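Shared Kitchen Storage in Student Housing
Project report by Muireann Ó Súilleabháin
Submitted Sun 7 January

1. Background

The kitchens in Foltetti House are shared by 20 students per floor. Each kitchen has 5 cupboards and two fridges. When the building opened, the cupboards were not assigned to anyone. Residents put food wherever there was space, and most of it was not labeled.

The housing office asked our course group for ideas on how to cut food waste and arguments over missing items. I chose dry food storage as my part of the work. Another student covered the fridges, and her report is separate.

2. Method

I worked with the residents of one floor from the end of September. I started with a short interview with each person who agreed to take part. The questions were about what dry food they bought, how they stored it, and what they threw away. After that I asked them to keep a paper log on the kitchen door. They wrote down anything they threw out and the reason.

The first log sheet did not work well. People wrote "old" or "bad" and left the other columns empty. I replaced it with a sheet that had boxes to check: past the date, stale, spilled, insects, owner unknown. More people used this one.

In the second part of the project we tried a new layout. Each cupboard was split between four residents, with names on the shelf edge. Open packets of flour, rice, oats and pasta had to go into containers with lids.

3. Containers

We compared two shapes. Square containers fit the shelves better and leave less unused space at the corners. Round ones are easier to clean because there are no inside corners where flour gets stuck. Several residents already owned round ones, so we did not ask anyone to buy new ones.

Plain white surfaces gave us one problem. Unless they are labeled, white containers look alike on a shelf, and masking tape came off after washing. Labels written with a paint marker lasted longer.
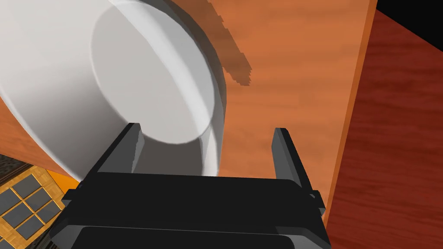

Figure 1. Plain white cylinder on a wooden surface (computer rendering).

Height also matters. The lowest shelf in each cupboard is taller than the others, and anything tall has to go there. Residents with an upper shelf had to lay tall containers on their side, and round ones rolled when the door was opened. We solved this by giving each person part of a low shelf and part of a high one.

4. Results

The log showed fewer items thrown out in the second part than in the first. The biggest change was in the "owner unknown" column, which was nearly empty by the end. "Past the date" did not change much. Residents said they still bought more than they could eat, mostly when the Pant supermarket had large bags on offer.

In the closing interviews most people wanted to keep the named shelves. Two did not. One said her shelf was too small for the baking she does, and the other preferred to keep food in his room.

5. Limits

The log depended on people filling it in, and I expect some items were missed. The floor was also quieter in the last week of term, when many residents went home early. The results come from a single floor and may not fit a building with larger kitchens.

6. Next steps

The housing office will keep the shelf names on this floor until May. I have given them the log sheet and the shelf plan so that other floors can use them. New residents should get a shelf on the day they move in, before they unpack their food.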